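Filtering hand-held gripper demos before training
Tutorial, part 2. Written by Vasanthi Sultana

In part 1 we recorded demonstrations in homes with a hand-held gripper. Now we must decide which of them go into the training set for Kettle, our picking policy. In February we had 1846 episodes, and when we trained on all of them the policy often closed its fingers too early. After filtering, this error became rare.

Step 1. Choose the start frame

For each episode, take the last frame in which the fingers are still wide open. At this moment the target is not yet touched, and the policy must decide only from what it sees. Look at the objects near the fingers and write their types in the episode sheet: carton, bottle, paper cup, crumpled tissue, flat card. Soft and crushed things should have their own label, because their shape is different in every episode.
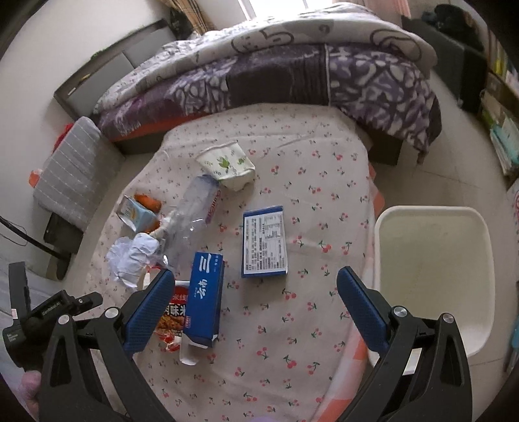 Step 2. Remove the episodes with bad tracking

Run the Remora script on the folder. It compares the camera path with the finger width and marks each episode where the path jumps. We lost 155 episodes in this way. Please do not repair them by hand, I tried it and the result was worse.

Step 3. Balance the surfaces

Patterned bed sheets are harder than plain tables for our tracker, so fewer of these episodes survive step 2. If you do nothing, the policy will see mostly tables. We set a minimum of 30 episodes for each surface type and record again when one is below it.

Step 4. Save the list

Export the episode names as a text file, one name per line, and keep it next to the weights. The training script reads this file directly.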